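4. Recording demonstrations with the two hand grippers

Read section 3 before you start, so that the workspace is already calibrated. One set for the Plarnidmont sorting task is 90 demonstrations. A full collection is 500, divided between the operators.

4.1 Before the first demonstration

1. Clear the tabletop of everything that does not belong to the task.
2. Open Prolach on the recording computer and select your operator name. If your name is not in the list, ask Rattana Nakpan to add it.
3. Check that both grippers show a green mark in the Prolach window.
4. Lay the gripper cables so that they run beside your forearms and not across the table.

CAUTION: Do not pull on a cable to get more length. Stop the recording and move the cable by hand.

5. Open and close each gripper 10 times. The width value in the window must follow the movement without jumps.

Note: If the value jumps, restart Prolach once. If it still jumps, write the gripper number in the log and do not record with it.

4.2 Making one demonstration

1. Put the objects in their places for this demonstration. Change the position and the direction of each object a little every time. The model learns badly from examples which are all the same.
2. Take one gripper in each hand and keep both near the table.
3. Say "start" or press the pedal, and wait for the short sound.
4. Move to the object with the fingers wide open. Keep the object between the two fingers before you begin to close.
5. Close slowly, lift, and do the task at a calm speed. Do not stop in the middle to think.
6. Return both grippers near the table and press the pedal again.

Keep your head turned to the work during all of the demonstration, also when you only move one hand.

Both grippers at the table with the storage bin, and the view from a gripper with its fingers open on the two sides of the toy police car:

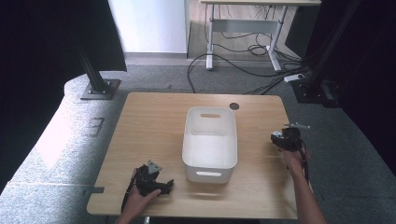
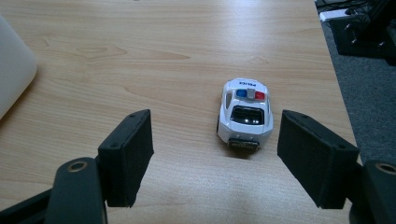
4.3 Checking and marking

1. After every 10 demonstrations, play back the last one in all camera views.
2. Mark it "good", "repeat" or "unsure". A dropped object is "repeat", even if you picked it up again.
3. Do not delete anything yourself. Ilham Saber looks at the "unsure" ones and decides.
4. When the set is finished, press Upload and wait until the counter and your log show the same number.

Note: In Nallbridge version 343 the counter is updated only after the window is closed and opened again.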